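# The second home is worth more than the second hundred hours

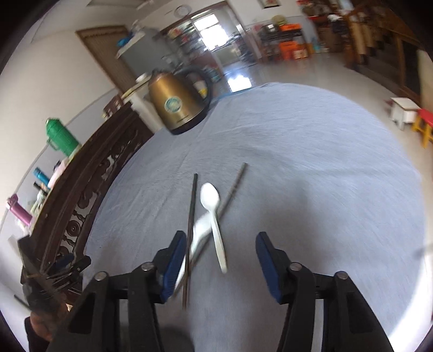 Should a lab collect its manipulation data in people's houses or in its own test kitchen? In houses, and in as many of them as it can reach, even if each one yields only an afternoon of recordings.

I've held that view for a couple of years, mostly on instinct. The report that the group at Hladun put out in December gives me better grounds for it. Xinyi Feng and Akihiko Honda trained the same policy on two sets of hand-held gripper demonstrations. Both sets had 361 episodes of sorting and setting out utensils. One came from a single well-run kitchen. The other was spread over 26 homes in and near Vakville. Then they put both policies on the same arm, in homes neither had seen, and ran 57 trials with each.

The policy from the single kitchen finished 21 of its trials. The one from the 26 homes finished more than twice as many. Same number of episodes, same network, same training time.

What interests me is where the single-kitchen policy failed. It was fine at closing on a spoon once it was over the spoon. It went wrong before that, on the approach. A wrinkled cloth threw it off. So did two utensils lying across each other, or strong light from a window coming off the table. A test kitchen has none of that unless someone puts it there, and people who set up a mess on purpose set up the same few kinds.

Ivan Harasym, who runs data collection at Ilix, has argued the other side in print, and his case isn't silly. Homes are slow. You lose half the morning to travel and talking. Operators hold the gripper differently when the owner is watching. In a fixed room you can check calibration every hour and throw out bad episodes the same day. He'd take a thousand clean demonstrations over a few hundred uneven ones.

I'd agree with him if the uneven ones were bad. Mostly they aren't. Gizella Boros went back through the Hladun home set and threw out every episode with a tracking fault, then retrained. The score moved by a single trial. The unevenness that's left is in the rooms - the furniture, the height of the table, what's on it - and a policy that's going to work in rooms needs to have met that.

There are fair complaints about the study. It's one task family. Fifty-seven trials is a small number to hang a budget on. The 26 homes were all within an hour's drive, so they share a lot, down to the kind of spoons in the drawer. Roksolana Ostapchuk has pointed out that nobody tried five homes, or ten, so we can't say where the curve goes flat. I'd like to see that run before anybody quotes the result as a rule.

Still, labs are deciding now how to spend next year's money, and many of them will spend it on a nicer room. The Okudora test kitchen has movable counters and programmable lights, and it cost more than the whole Vakville collection. I'd have bought a used van and paid the operators for their Wednesday evenings.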